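Smoke Alarm Upkeep and Other Fire Safety Jobs Around the House

From the Stustley home tips pages
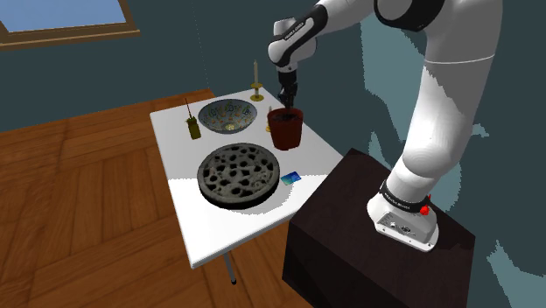 Most smoke alarms need more attention than they get. Press the test button once a month and hold it until the horn sounds. If the sound is weak, put in a new battery before you do anything else. Vacuum the vents with a soft brush twice a year. Dust and cooking grease will set off an alarm or keep it from working. The same goes for the porch and patio: a flower pot like the reddish-brown one on the white table is no place to put out a cigarette. Potting mix often has peat and bark in it, and it can smolder for hours before it catches. Use a metal can with sand or water in it.

Write the install date on the back of each alarm with a marker. Replace the whole unit at ten years, even if it still chirps when you test it. I did ours in October and found two that were well past it.

Kitchen

Keep a lid that fits next to the pan when you fry. If the oil catches, slide the lid on, turn off the burner and leave the pan where it is. Never use water. Wipe down the range hood filter every few weeks, or soak it in hot water with dish soap and a spoonful of baking soda.

Dryer

Clean the lint screen after every load. Once a year, unplug the dryer, pull it out and take off the duct. Brush out the duct from both ends. If yours is white plastic or thin foil, change it to rigid metal. We paid $28 for ours at Salehi Hardware, clamps included.

Workshop

Rags with linseed oil or oil-based stain on them can heat up and catch fire with no spark at all. Lay them flat outdoors, one layer thick, until they are stiff and dry. Do not wad them up or drop them in the trash can. Check with your town about where to take them.

Space heaters

Three feet of clear space on every side. Plug the heater straight into the wall, not into a power strip. Turn it off when you leave the room or go to bed.

Extinguishers

One in the kitchen near the door, one in the garage. Check the gauge when you test the alarms. If the needle is out of the green, replace the extinguisher or have it serviced.

Last updated 19 March 2025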